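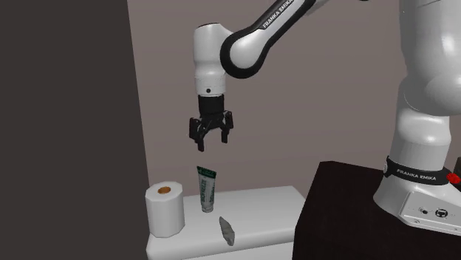

The bathroom restock task in our simulator has been giving us wrong results since the October release, and we have now found the cause. The task is the one most of you know from the Howlader set: pick up a named item from a white counter and put it in the bin. The arm is the Franka, mounted on the dark table beside the counter, and the pick comes straight down from overhead. The fault shows up on the toothpaste tube, which stands on its cap with the flat crimped end up, so that the open fingers have to come down on either side of the green band at the top. With the toilet paper as the target the task runs normally.

Lakmal Saha noticed the problem while checking a batch of 30 tube picks. The success log had 16 of them marked as good. He replayed those 16 and found that in 7 the tube was never held. The fingers closed, the tube shot up out of the grip, and it happened to be above the lift height at the moment the success check ran. The check only asked how high the tube was. It did not ask whether anything was holding it, so a tube on its way to the ceiling counted the same as a tube in the gripper.

There are two faults, and they are separate.

The first is in the collision shape. When the assets were moved over to Otine, the tube was given a single convex hull. The real shape is wide at the cap and thin at the crimp, and the hull filled in the space between and came out thicker at the top than the mesh you see on screen. The fingers were meeting the hull before they reached the drawn surface. At full closing force they ended up inside it, and the solver pushed the tube out the only way it could go, up. The roll is close to a plain cylinder, so its hull is nearly right and it never showed this.

The second is the success check described above. It has been like that from the start. It did no harm while the objects stayed put, and we should have caught it in review anyway.

Sabina Matubbar has rebuilt the tube with a split collision shape, one piece for the body and a thin one for the crimp, and has lowered the closing force for anything tagged as soft. The check now needs contact on both finger pads and a lift held for 2 seconds. The same 30 starts were run again with the new files. No tube left the grip upward. Several picks still failed, mostly because the tube tipped over when one finger touched it first. That is a fair failure and we are leaving it in.

There is a safety side to this, and it is the reason the item is in the newsletter and not just in the change log. Prendeck had been using the logged picks to choose a closing force for the real arm. Since the bad picks were all at the high end of the range, the numbers made high force look better than it was. The setting was copied to the arm in the lab and was in place for part of one shift before Lakmal asked for it to be pulled. No one was hurt. One tube split along the seam and the pads had to be cleaned. The force limit in the arm's own safety settings was not changed at any point, and the cell door was closed during all of the runs.

What we need from you:

If you trained or tuned anything on tube picks logged after the October release, stop using those logs. Do not try to filter them by hand. The contact data was not saved, so the bad picks can't be told apart from the log alone - you would have to replay each one.

If you have a closing force on a real arm that came from those logs, set it back to the default and tell Sabina which arm it is.

If you added your own objects through Otine, open them with the collision view turned on before you run anything. Look for thin edges, handles and anything that tapers. Flimetti has already found the same trouble on a comb and a folded cloth.

The fixed files went up on 27 Nov 2023. Old scene files will still load, but they will print a warning and will not write a success value for the tube. We are going through the other tasks that use a height-only check and will list them in the next issue. The drawer task is on that list and so is the shelf task, so please hold off on reporting numbers from either one.

Questions about the assets go to Sabina. Questions about the replays go to Lakmal, who can also run a replay for you if you send him the log and the scene file together.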